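Getting Costumes, Face Paint and Fake Blood Through the Season in One Piece
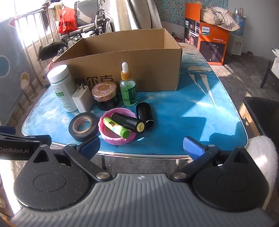
I started to sew and repair costumes for our street parade when my daughter was in the second grade. Now she is taller than me and I still have a full rack of capes in the back room every fall. Most of the trouble I see is not in the sewing. It is in the washing, the storing and the cleaning of faces at eleven at night. So I write down what works in my house.

Before you wear it

Take the costume out of its bag in August, not one week before the party. Cheap polyester keeps its fold lines for a long time. Hang it in the bathroom while somebody takes a shower, and leave it there with the door closed for 44 minutes or an hour. I don't use the iron on printed parts. If I must, I turn the costume inside out, put a cotton dish towel between, and use the lowest setting.

Check the seams under the arms and between the legs. In bought costumes these are sewn with one thin thread and they open the first time you sit down in a car. Sew them again by hand with a backstitch. It takes one evening and you can watch television.

A cape should close with hook-and-loop tape or a weak snap, never with a cord tied in a knot. If somebody steps on the cape, it must come off the neck easily. For small children I cut the cape above the ankle, also when they complain.

Face paint

Test the paint on the inside of the arm the day before. My friend Houda Benmoussa once painted a whole family as skeletons without testing, and the father had red cheeks until the next weekend. Use water-based paint for children and keep every color away from the eyes.

Put a light face cream on the skin first and wait until it is absorbed. The paint will come off much more easily later. White goes on first, with a damp sponge, in two thin layers. One thick layer will crack when the person laughs. Black is last, with a small brush, and you should have cotton buds ready for the mistakes.

For taking it off, begin with soap and warm water if the paint is water-based. For grease paint you need oil. Baby oil is fine, plain sunflower oil is also fine. Rub it in with dry fingers, wipe with a soft cloth, and only after this wash with soap. Use old towels. Paint that has gone into a good white towel will stay there as a gray shadow.

Fake blood

The kitchen recipe I make every year:

4 tablespoons corn syrup
1 tablespoon water
2 teaspoons cocoa powder
red food coloring, drop by drop

Mix the cocoa with the water before the syrup goes in, otherwise you get brown lumps. It keeps in the refrigerator for four days in a closed jar. Write on the lid what it is. It attracts wasps if the evening is warm, and it is sticky on door handles, so let it dry before anybody sits on the sofa.

If it gets on clothes, rinse from the back side of the fabric with cold water. Then put dish soap on the spot, leave it for a quarter of an hour, and rinse again. Please do not put the piece in the dryer before the stain is gone completely. Heat will fix it. I have a pillowcase that can prove this.

Wigs, teeth and wax

Wash a synthetic wig in a bowl of cool water with a little fabric softener. Press it in a towel, don't twist it. Comb when it is dry, from the ends up. My neighbor Abdelkrim Hegazy keeps his vampire wig on a big glass pickle jar and it has a better shape than all of mine.

Plastic teeth go in lukewarm water with a drop of dish soap, then a good rinse. They should dry in open air before you close them in a box.

For candle wax on a cloak, put the cloak in the freezer in a plastic bag. When the wax is hard, break it off with a spoon. What remains can be taken up with brown paper and a warm iron, but on polyester be very careful and try it first on the hem.

Putting away

Wash everything before storing, also if it looks clean. Sweat and sugar bring moths and bad smell. I wash at low temperature, inside out, in a mesh bag, and dry on a hanger.

Masks of latex need a little cornstarch inside and tissue paper to hold the form. Keep them away from the heating pipe. The ones I left in the attic in Nutthorpe became so soft that the nose of the witch stuck to the ear of the werewolf, and I could not save either.

Take the batteries out of every light-up pumpkin and plastic sword. Put them in a small bag and tape the bag to the thing it belongs to.

Last year I gave a number to every bag, and I am now at 73, with a list inside the closet door. The witch hats are in number 4 and they should not be under anything heavy.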